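Drying and putting away cotton and poly-cotton workwear

Most creasing in uniform shirts and scrub tops is set in the machine, during the final spin, and gets worse the longer the load sits in the drum. Take the load out within 7 minutes of the cycle ending. If that can't be managed, drop the final spin to the lowest setting and accept a longer time on the line.

Loading matters more than detergent. A shirt needs room to fall through the water. Fill the drum to three-quarters by volume, dry, and no further. Sheets go in a separate load, as a fitted sheet will collect shirts in its corners and hold them in a wet ball until the end of the cycle.

Water hardness changes the dose. At Ederham our bore water tests at 364 mg/L as calcium carbonate, and a powder dose set for town water leaves cuffs stiff and grey after a few months. Yogesh Sengar recommends a softener in the drawer over extra powder, and the results on collars here support him.

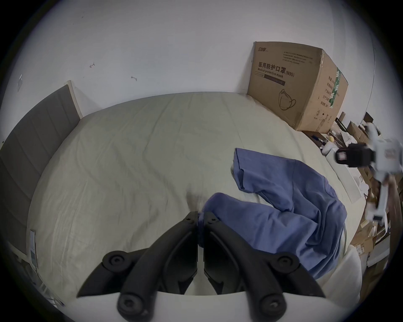 Shake each garment twice by the hem before pegging. Peg shirts upside down at the side seams — never at the shoulders, where the marks show. Colours go inside out in full sun. Elastic waistbands go in the shade.

Test for dryness at the thickest point, normally the cuff, the placket or the underarm seam. A shirt body will feel dry well before these do. Folded damp, the seams take on a musty smell that a second wash doesn't always shift.

Fold on a large flat surface at waist height. A bed will do if the doona is pulled off first; a soft surface lets the fabric drag. Button the top and third buttons, lay the shirt face down, bring the sleeves across the back, then fold in thirds from the tail.

Iron cotton at 200 degrees with steam. For poly-cotton, follow the care label and stay on the lower settings — shine on dark fabric is permanent.

Related tips
Cleaning the lint filter on a top loader
Re-stringing a rotary clothesline
Descaling a steam iron
Getting biro out of pockets
Storing winter doonas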